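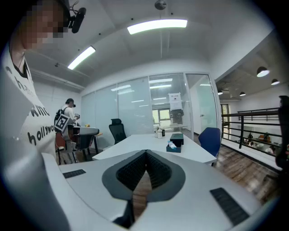

A wooden floor, and a T-shirt with printed letters.

Why Does Wood Feel Warmer Than Tile?

Walk from a room with a wooden floor into a room with a tiled one in bare feet. The tiles feel colder. Most people would say they are colder, but if both rooms have been at the same temperature all night, the two floors are at the same temperature as well. You can check this with a thermometer that is made for surfaces.

The difference is in how fast heat moves. Your feet are warmer than the floor, so heat flows out of your skin and into whatever you are standing on. Tile carries heat away quickly. Wood carries it away slowly. Your skin notices how fast it is losing heat, and your brain calls that "cold".

A material that lets heat through easily is called a conductor. Metal is a very good one, and stone and tile are fairly good. A material that slows heat down is called an insulator. Wood, cork, wool and still air are all insulators.

What is inside wood?

Wood is made of tiny tubes. When the tree was alive, many of them carried water up from the roots. Once the wood has been cut and dried, the tubes are mostly full of air. Air that cannot move about is poor at carrying heat, so the wood is too.

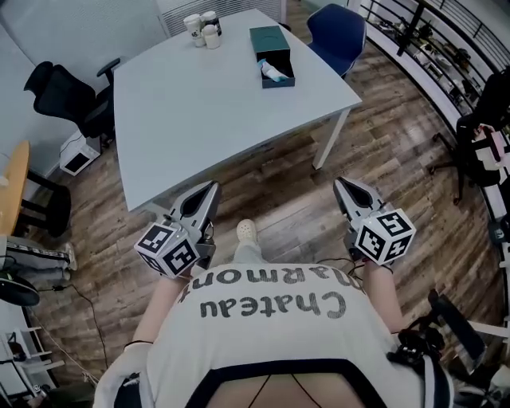
Carpet works in a similar way. The fibres hold small pockets of air between them, and that is why a rug feels warmer still. Socks and slippers do the same job for your feet. A thick woolly sock has more trapped air in it than a thin cotton one.

Try it yourself

You need a metal spoon, a wooden spoon and a plastic spoon. Leave them on a table overnight, out of the sun. In the morning, hold each one against your cheek for a few seconds. Write down which feels coldest and which feels warmest.

Elspeth Dow's class at Bralbridge tried this in December. They put the metal spoon coldest and the wooden spoon warmest. One pupil, Eino Vuorinen, asked what would happen if the spoons were hotter than your skin. It is a good question. On a very hot day the heat flows the other way, from the spoon into you, and the metal one feels hottest. A metal slide in strong sun can burn you when a wooden bench beside it is only warm.

Words to know

Conductor: a material that heat passes through easily.
Insulator: a material that slows heat down.
Temperature: how hot or cold something is.

Page last checked: August 13, 2020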